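Plillwood mug tree and plate rack set - 4 stars
Reviewed by Yayra Acheampong

Quick one, typing this while the kettle's on. Bought the mug tree and the matching plate rack together, $58 for the pair at Jondomness. Had a wire rack before, hated it, rust on everything.

Mug tree first. Light wood, square base, pegs straight out from the post. Base is the good bit - my old one was round and tipped if you hung both mugs on one side. This one stays put. Pegs are a decent length, chunky handles go on no worries. Mugs hang mouth down so they drain, but put somthing under it. Drips go straight on the bench otherwise. I use brown paper, bin it when it's manky.

Only gripe, it's not tall. Big soup mugs touch the base. Normal ones fine.
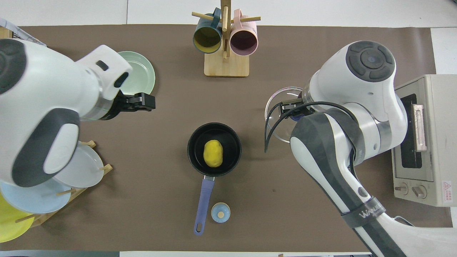
Plate rack. Angled pegs, plates sit up on edge, easy to grab one without the lot sliding. Side plates and dinner plates both OK. Bowls, forget it, they flop over. Pasta bowls worse. I do those on a tea towel.

Came flat packed from the Eshun warehouse, 14 pegs to knock in and no mallet. Used the heel of a thong. Two were tight, one was loose so a dab of wood glue and left it till Sunday. Been solid since. Instructions are one page, tiny print, skip them.

Colour is nice, goes with my mix and match crockery which is every pastel under the sun. Doesn't look like an op shop find, even though half my plates are.

Care - wipe it down, oil every so often. I've had mine 3 months and the ends of the pegs have gone a bit grey where the wet plates sit. Not mould, just grey. Sandpaper fixes it. My sister has the Clumumero one, dearer, hers went grey aswell.

Would buy the tree again tommorow. The rack, probably, if it was on special. Lost a star for the loose peg and no spares in the box.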